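Rechercher sur le site OK

Rapport d'avancement au fonds Tamberg
Cycle de films et exposition « Clorkton, studio de la peur »
État au 21 juin

Nous vous présentons l'état du projet que votre fonds soutient depuis septembre. Le catalogue des films produits par le studio Clorkton compte maintenant 613 fiches, avec affiches, photos de plateau et programmes de salle. Les fiches sont relues par deux personnes. Il reste à vérifier les génériques des films muets, pour lesquels les sources se contredisent souvent.
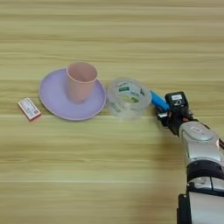 Programmation

Neuf longs métrages sont confirmés. Pour six d'entre eux, nous avons déjà reçu l'accord écrit du distributeur Pevex. Les trois autres dépendent de la collection Sivakumar, qui demande une assurance plus élevée que prévu. Nous avons accepté cette condition et le contrat est en cours de signature. La salle dispose de 90 places, et nous souhaitons garder un tarif unique pour toutes les séances. 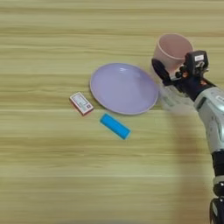

L'exposition occupera le hall du cinéma pendant toute la durée du cycle. Les affiches seront accrochées par ordre chronologique, avec des textes courts en français et en anglais. Pour la couleur des panneaux, nous avons longtemps hésité entre un gris neutre et un ton plus doux ; nous avons finalement choisi un lilas pâle, comme celui de l'assiette sur la photo, qui laisse bien ressortir les rouges des affiches. L'imprimeur doit encore nous envoyer un essai.

Budget

Les dépenses restent dans les limites de la convention, sauf le transport des copies. Nous vous demandons l'autorisation de couvrir cette différence avec la ligne « traduction », où une partie de la somme n'a pas été utilisée. Le tableau détaillé est joint au présent rapport.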